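Ivex drops surcharge on short-run mat orders, sets March start for new terms

10/02/2019

Ivex, which supplies bench and table coverings to workshops and packing rooms, will end its surcharge on small orders in March, the company said in a notice to account holders. The change applies to cut-to-size work mats, anti-slip underlay and edge strip. Roll stock is not affected.

Under the present terms, any order for fewer than 20 mats carries a fixed handling fee of $7 per mat. The fee was introduced when cutting was done by an outside contractor, Cozma, which billed Ivex separately for each change of size. Cutting has now moved to the company's own site at Dekham, where mats of different sizes can be cut from one roll in a single setup.

"The fee covered a cost we no longer have," said Nahom Mamo, who manages customer accounts at Ivex. "List prices stay where they are. The line for handling comes off the invoice."

Orders placed before the new terms take effect will be billed at the old rate, including orders with a later delivery date. Customers with a standing order do not need to place it again. The fee will be removed from the first invoice issued under the new terms.
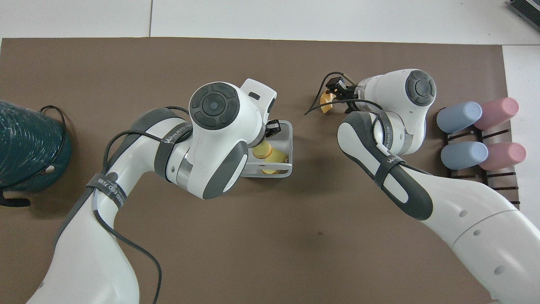
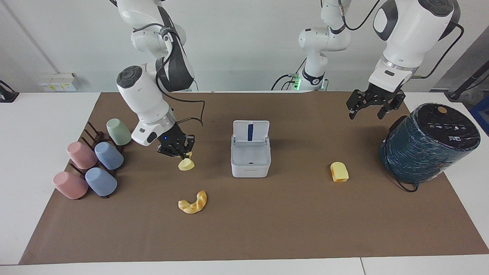 Brown work mat on a white table.

The Dekham site has a cutting capacity of 400 mats per shift, according to the notice. Ivex said the figure is for square-cornered mats without holes or slots. Mats with rounded corners or cable openings are cut on a second table and will keep their current lead time of 20 working days.

Minimum dimensions will also change. The shortest side available to order will be 510 millimeters on all thicknesses. Smaller pieces can still be bought as offcuts, unsorted by color, and are sold by weight. Offcuts cannot be returned.

Gratum, a distributor that carries the Ivex range along with its own line of shelving, said it would pass the change on in full. Its catalog prices include the handling fee and will be reissued when the new terms begin. Until then, Gratum customers will be charged the printed price and credited for the difference on any order shipped under the new terms.

Ivex has also revised its tolerance statement. Cut edges are now held to within two millimeters of the ordered size, measured after the mat has lain flat at room temperature for one day. Mats measured straight from the tube may read short and will not be accepted as a basis for a claim. Claims must include the order number and the roll number printed on the packing slip.

The full terms are available from the Ivex accounts office on request.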